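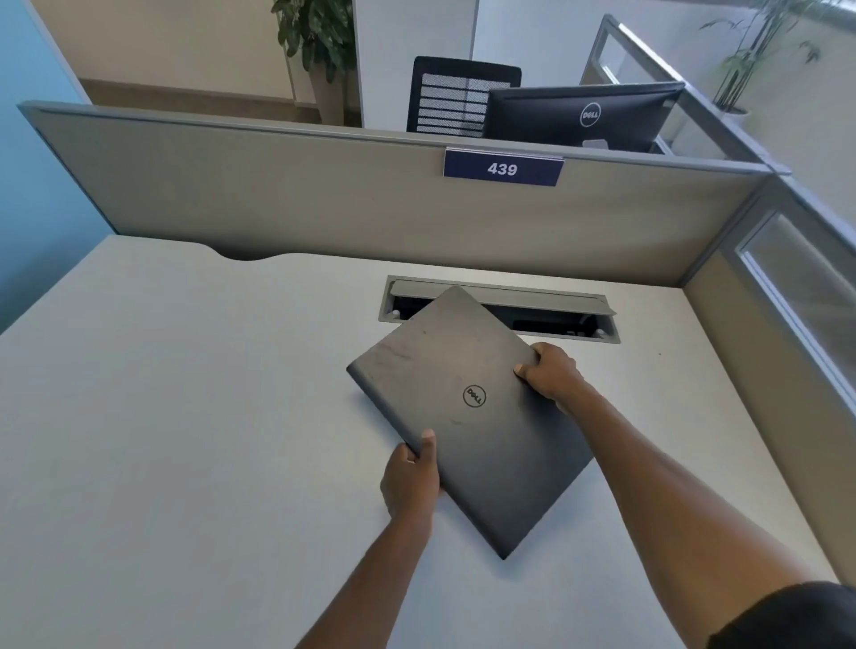
Millstead office handling project
Progress report for the equipment fund
Prepared by Settimio Orlandini for Gus Lindqvist

Dear Gus,

This is the second report on the equipment budget. You asked me to keep it short and to put the money questions first, so I begin with them.

Spending so far

We have committed 35 per cent of the equipment line. The largest part went to the head cameras and their mounts, which we ordered from Barbieri and which arrived complete. The second part is the deposit on the two-arm unit from Drisberg. The rest of the deposit falls due when the unit leaves their workshop, and they have confirmed November for this. I have not signed for the second unit yet. I would like to see the first one working in a real office before we buy another.

Recording work

The recordings of people doing ordinary desk tasks are going well. We planned 200 sessions before the arms arrive and we have finished 100. The tasks are simple ones: lifting a closed laptop and putting it down again, turning it, opening the lid, pushing a chair back under the desk. The laptop tasks are slower to record than I expected. People change their grip many times without noticing, and each change must be marked by hand afterwards. This marking takes more hours than the recording itself, and I had planned it the other way round. I have moved some hours from the recording line to cover it. The total is the same.

What we learned for the purchase

The original quotation includes grippers with a narrow opening. After watching the sessions I believe they are not suitable. A person holds a laptop with the thumb on one side and the fingers on the other, and often with the two hands at opposite edges. For this we need a wider opening and a soft surface on the inside, otherwise the lid will be scratched. Drisberg offers a wider model. It costs more, but we could pay the difference from the money kept for spare cameras — so far we have needed none of them.

The second point is the height of the desks. The base that we specified is fixed, and the desks at Jolthorpe are higher than ours. If we want to use the unit on both sites, we should ask for the adjustable base now. Changing it after delivery would mean sending the whole unit back.

Delays

The electrical check of the floor sockets was moved twice. It is now booked for a Saturday, when the desks are free. Until it is done I cannot give Drisberg the final position of the unit, and they need this for the length of the cables.

Decisions I need from you

1. Agreement to exchange the narrow grippers for the wider model.
2. Agreement to order the adjustable base.
3. Your opinion on the second unit: whether we keep the money reserved, or release it until the next budget round.

The first two are urgent, as Drisberg closes the parts list before they start to build. The third can wait for our next meeting. I attach the quotation with the changed lines marked.

With kind regards,
Settimio Orlandini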